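Bernimero Trim Handling Trial | Gallery | Robotics Research | Jorier Lab
Home > Projects > Bernimero > Gallery

Bernimero: does the wrist view really tell you where the clip is?

Bernimero is our project on picking up moulded plastic panels with a two-finger gripper and a small camera at the wrist. The method under test is Nowicki, a grasp planner that looks for the clips and tabs on the inner face of a panel and uses them as landmarks. Find a clip, work out how the panel is sitting, bring the fingers in beside it, close. The earlier write-up made it sound pretty well solved. We wanted to see how much of that would survive a second go, with the lights left as they were and the parts put down any old way.

The headline figure doing the rounds is 100 per cent. It is correct, and it doesn't mean much. It comes from a demonstration set in which every panel started in the same jig, inner face up, at the same angle. A planner that ignored the camera and drove to a stored position would probably have done just as well, and at that stage it hadn't been compared with one.

For the repeat we logged 836 grasp attempts across several shifts. Panels were turned, tilted and leaned on one another. The planner picked its own approach each time and no operator was allowed to nudge it. An attempt counted as good if the panel was lifted and held through a short move without slipping. We dropped the "partial success" category from the earlier work, which had been absorbing all sorts of things, including panels that swung out of the fingers on the way up.

What we're willing to say so far:

When a clip sits well inside the view and the light is soft, Nowicki places its landmark sensibly and the approach looks the way you'd draw it on a whiteboard. Nothing in the log makes us doubt that part.

Bright patches are another matter. White plastic under strong light loses its outline, and the planner fills in an edge from what it can still see. Sometimes the guess is fine. The confidence score stays high either way, and that bothers us more than the bad guesses do.

Similar clips get swapped. Two forked clips moulded near each other look much the same at this range, and if the planner locks onto the wrong one its whole idea of the panel shifts sideways. The soft finger then forgives a lot of the error. That's handy on a factory floor and a nuisance in a study, as a good lift can follow from a wrong estimate and the success column never shows it.

We pulled 13 attempts for close review, all of them marked as successes by the automatic scorer. We won't turn that into a rate. They were chosen by hand because the finger path looked odd, and a percentage taken from a hand-picked pile is worth very little. A proper random sample is next on the list.

On speed: the planner is described as needing no setup for a new panel shape. Our experience was around 60 minutes for each new shape, mostly spent labelling clips and redoing the hand-eye calibration. An hour is still cheap, and we'd be happy to report it as an hour.

The comparison we'd most like to see is with Vendomo, the older edge-following method, which has no interest in clips at all. Vendomo is slower and a bit clumsy near corners, but its failures are easy to spot. Running both on the same panels in the same light is planned for February. Until then, please don't quote this page as saying Nowicki is better. It may be. The data we have can't tell us.

A note on viewing: wrist views take up a lot of room with the gripper itself, and distance is hard to judge by eye. Contact is especially easy to over-read. Check the log before deciding that anything has been gripped.

Gallery: wrist view 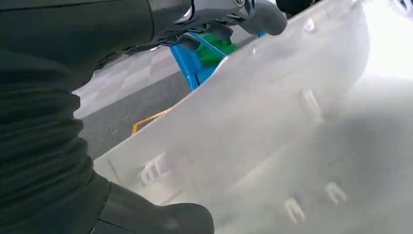
4 min read

Ribbed dark finger beside the inner face of a white panel, with a forked clip close to the rounded tip. Two more forked clips sit at lower right - the sort of pair we worry about - and the upper right corner is bright enough that the panel's outline is gone.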